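Ticket 289 – glove rig, table setup rules
Opened by: Revathi Joseph
Status: open

Hi both, me again! I've been trying to write up the bench rules for the glove kit before Hidayah starts in May, and I'm stuck on rule 6, the one that says "keep cables clear of the work area". It's lovely on paper. In practice the screen unit needs its leads, the leads need slack, and the slack has to live somewhere on that round table along with the cloth.

I've tried reading it strictly (everything taped down) and the wrist just can't turn far enough for folding. So what counts as clear? I'd also like a line on markers, as the Vaker checklist only says "visible" – visible to what, and for how long?
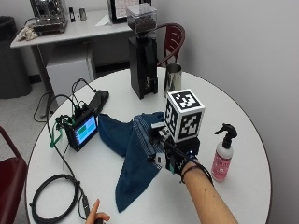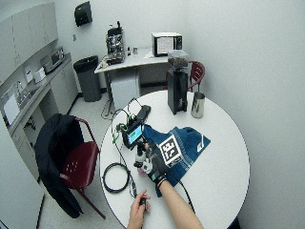

Coiled black cable on the tabletop both times, and the coffee grinder at the back.

Gaspard Collet replied at 14:10: I'd read "clear" as outside the reach of either hand, with one loose coil allowed as long as nothing hangs over the edge. For markers, I'd say no sleeve or cloth over any face at the start of a take. Can you redraft rule 6 and send it to Odette? She has the Pevberg wording, and theirs is 3 lines long.

Will do, leaving this open till she's had a look.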